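From: Nanami Kikuchi
To: display-trades list
Subject: Re: [display-trades] Arms on the stem table, who's got them and how's it going?

Hi all,

Isamu asked how we're getting on at Clullerham with the arms doing artificial arrangements, and I promised him something longer than the two lines I sent last time. Grab a cuppa. These are from the development room, tulips and the little white filler stems on the table:

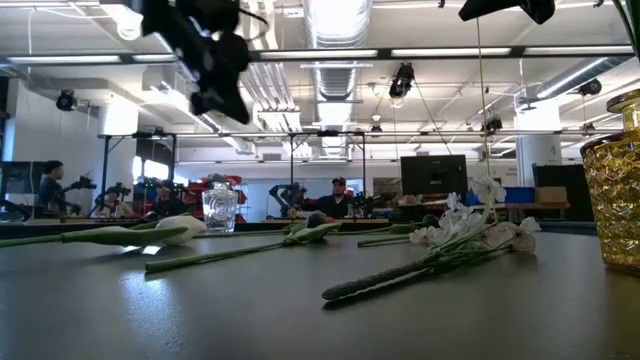
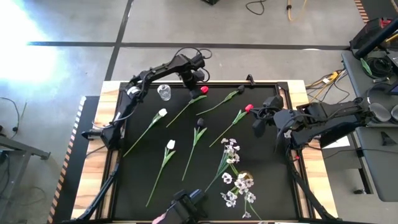
So, first the bit everyone rings me about, which is jobs. There were four of us on stems when this started and there are four of us now. I can't promise you what it looks like in two years and I'd be suspicious of anyone who did. But the day has changed a lot, and not always in the ways we argued about in the lunch room beforehand.

Isamu Nishimura wrote:
> We do foyer and hotel work at Hetomcombe, mostly repeat
> orders, and the owner has come back from a trade show very
> excited. My crew are less excited. Does it really take the
> boring work off you, or do you end up babysitting it? And
> who decides what "finished" looks like? Ryota has done vases
> for us for years and he's already asking if he'll be
> picking up dropped stems for a living.

Babysitting: yes, some, and more in the first months than we were told. A silk tulip is a horrible thing to pick up if you think about it. The head's fat, the stem's skinny, the leaves flop over the neighbour, and the filler sprays hook onto everything. We humans just give it a shake without noticing. I never knew how much shaking I did in a day until I had to explain it to an engineer!

Our standing order is the Sugiyama one, 133 small vases a run, all the same recipe. That's the sort of thing the arms are meant for and I'm happy for them to have it. My wrists were shot by the end of a Sugiyama run. The one-offs, the big foyer pieces, anything where the client says "a bit wilder on the left", that all stays with us and I can't see it moving.

Our last proper trial was 100 pickups, straight off the table, and it got 97. Sounds brilliant, and the Perkine people were chuffed, but bear in mind that was picking up only. Getting the stem into the vase facing the right way is a separate business and I haven't got a number for you because we're still arguing over what counts. Asuka Kinoshita reckons a tulip facing the wall is a fail. The engineers reckon it's in the vase, isn't it. I'm with Asuka.

Which brings me to Ryota's question. Tell him to get himself into the room early. We got it written down that the people who do the arranging sign off on what finished looks like, and that saved us a heap of grief. Before that we had a fortnight where the targets were being set by folks who'd never wired a stem, and the practice vases looked like a packet of straws.

What I'd push for if I were at Hetomcombe:

Get the training in paid hours and get it before the gear turns up. We had 30 minutes at the end of a shift in November and it was hopeless, we were all knackered. Nanami Tsuchiya ended up writing her own cheat sheet and we use that more than the manual.

Ask about piece rates. If you're paid per vase and the arms take all the easy vases, your hard ones need a new rate. Ours was sorted eventually but it should've been on the table from day one.

Ask who can stop it. Everybody at our bench can, no permission needed, and no grumbling afterwards about lost time. Don't budge on that.

Things I miss: the chat, mainly. A Sugiyama run was mindless enough that you could natter the whole way through, and now you're concentrating more of the time, so you go home tired in the head where before it was the hands. Asuka likes it better this way and says I just want someone to gossip at. Fair enough. We did ask for a proper second tea break on the strength of it, and got it, so put that on your list as well.

Anyway Isamu, give me a ring if it's easier, I'm about after four most arvos. And if anyone else has had arms in for longer than us I'd love to hear how you handled the piece rates, particularly where you've got casuals on a different deal from the permanents.

Cheers,
Nanami K.
Clullerham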